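Stolix publishes its service routine for the Rindau gripper cell

Vetano, 23 July 2021

Stolix today makes public the full service routine for its textile handling cell, called Rindau. The routine was written by the maintenance team in Vetano and it covers the set-up, the daily care and the small repairs of the two-finger gripper. It is free of charge for every workshop which runs a similar cell.

The cell picks up soft goods, such as shirts and other knitted pieces, and moves them from one place to another. Soft cloth is not easy for a machine. It folds, it slides, and fibres come off it and collect between the fingers. For this reason the service of the gripper takes more of our time than the service of the arm.

"In the first weeks we looked for faults in the software, and many times the fault was lint," says Harsh Mittal, head of maintenance at Stolix. "Now we clean first and we search after."

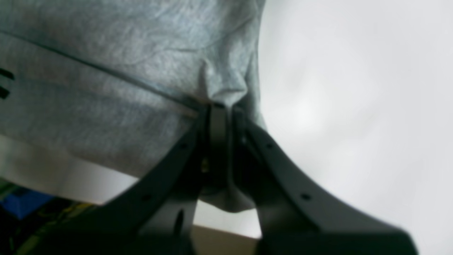 The daily part of the routine takes 20 minutes. The technician switches the cell to service mode, wipes the inner faces of both fingers with a dry cloth, and checks the fasteners by hand. Then the fingers are closed slowly on a folded test piece, and the technician pulls it lightly. If the cloth slides out, the grip is adjusted in small steps and the test is made again.

The adjustment is always done on cloth of medium weight - thin cotton forgives too much, and thick cotton too little. After it the gripper must make 19 good picks in a row before the cell returns to normal work.

Besides the bench, the team also works at a wash basin. A curved, glossy surface gives the wrist camera different light from a flat table, and the approach height has to be set separately for it.
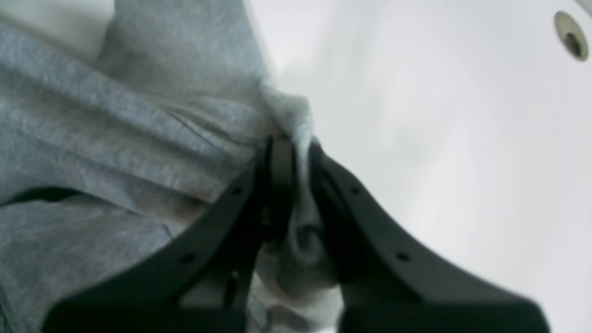
Bezawit Tufa, who wrote the chapter on set-up, asks users not to copy the values from one gripper to another. "Two grippers of the same type can close a little differently," she explains. "Please measure your own and write the number in the log book."

The log book is a part of the routine. Stolix has 1,247 entries in its own, made by all shifts, and the chapter on repairs is based on them. The most common entry is a loose screw near the fingertip. It is repaired without taking off the whole finger, and the chapter shows the order of work. Worn fingertips are always changed as a pair.

The training partner Gunnlaugsson will give 4 short courses on the routine. Kerubo Nyanda will lead them, and each one ends with practical work on the open gripper.

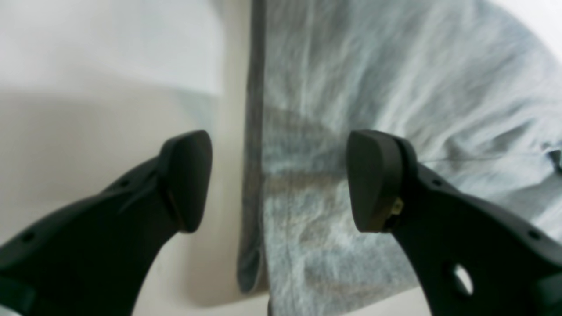 How to receive the routine

The document can be requested in English from the Stolix service desk in Vetano. Please write the type of your gripper in the request. Corrections from users are welcome and will be read by Erick Athumani.

Press contact: Mélanie Fraser, Stolix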